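Refilwe Mofokeng
Fil : le kit deux bras de Zamani, première semaine à l'atelier de Lirkcombe

Bon, le kit Zamani est monté et je n'arrive plus à m'en éloigner. Je vous raconte ça en plusieurs messages, comme d'habitude, avec les bons côtés et ce qui m'agace un peu.

Je cherchais depuis novembre de quoi faire du tri d'objets à deux bras sans passer tout mon temps sur la mécanique. Le kit arrive avec les bras, les plaques, le rail, les caméras de poignet. Montage : 4 heures environ, pauses café comprises !

Premier exercice, le plus bête et le plus formateur : ramasser des bouteilles en plastique et les mettre à la poubelle. Le plastique transparent, c'est l'enfer pour la vision. Des reflets partout, des bords qui disparaissent, et on veut quand même que les doigts arrivent au bon endroit.
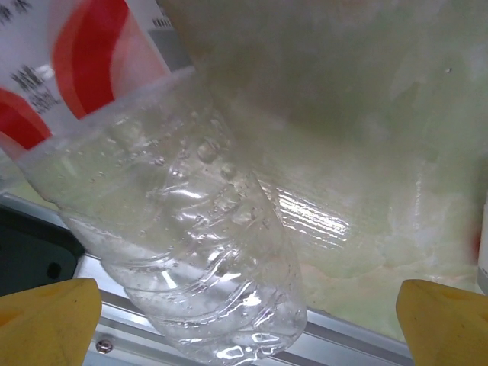 Page modifiée pour la dernière fois en novembre, à 11 h

Les doigts jaunes, j'en suis fan. Ils s'ouvrent large, et depuis la caméra de poignet on les a tous les deux en vue en bas de l'image, de chaque côté de la bouteille. Pour apprendre à viser quand on pilote à distance, c'est un vrai confort (j'ai essayé d'autres kits où on devine une pince sur deux).

Côté pilotage, j'utilise Kevard, le logiciel fourni. L'interface est austère mais tout est à sa place. On lance un essai, on rejoue, on jette, on recommence. J'ai fait 100 essais sans un seul plantage, et chez moi c'est un événement.

Ce qui m'agace : la doc du câblage. Une seule page, un schéma minuscule, et j'ai inversé les deux cartes le premier soir. Rien de grave, mais prévoyez une lampe et des étiquettes.

Autre détail, pensez aux câbles qui longent les avant-bras. Laissez une bonne boucle au niveau de l'épaule, sinon ça tire quand le bras va chercher au fond. 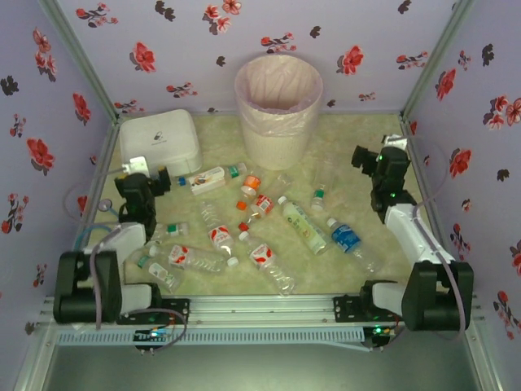 Et mélangez les formats dès le début ! Petites, grandes, étiquettes de toutes les couleurs, bouchons dans tous les sens. J'avais commencé avec un seul modèle bien aligné, tout marchait à merveille, et puis au premier changement d'orientation j'ai dû reprendre presque à zéro.

Le mur à fleurs, je l'ai gardé exprès. Un fond chargé, c'est plus proche d'une vraie cuisine qu'un panneau blanc, et je préfère souffrir maintenant.

La dépose au-dessus du bac, c'est mon moment préféré. Il faut viser l'ouverture avec des bouteilles déjà dedans, donc je descends doucement et je garde un œil sur la vue du poignet.

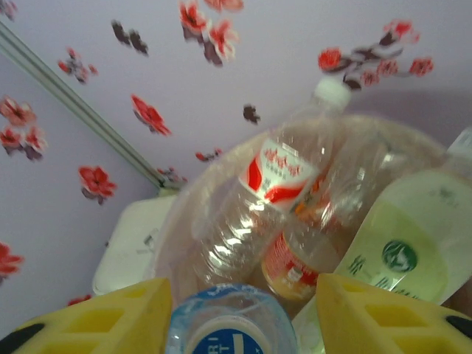
Refilwe Mofokeng
Formatrice en robotique, atelier de Lirkcombe

On me demande si ça vaut le coup face au kit Inach. J'ai eu l'Inach en prêt : plus rapide, mais plus bruyant, et les doigts se changent avec 2 vis mal placées. Pour enseigner, je prends le Zamani. Pour de la cadence, je ne sais pas encore.

La suite quand j'aurai testé les objets mous. Si vous avez déjà fait attraper un torchon à une pince, racontez-moi, je prends tous les conseils !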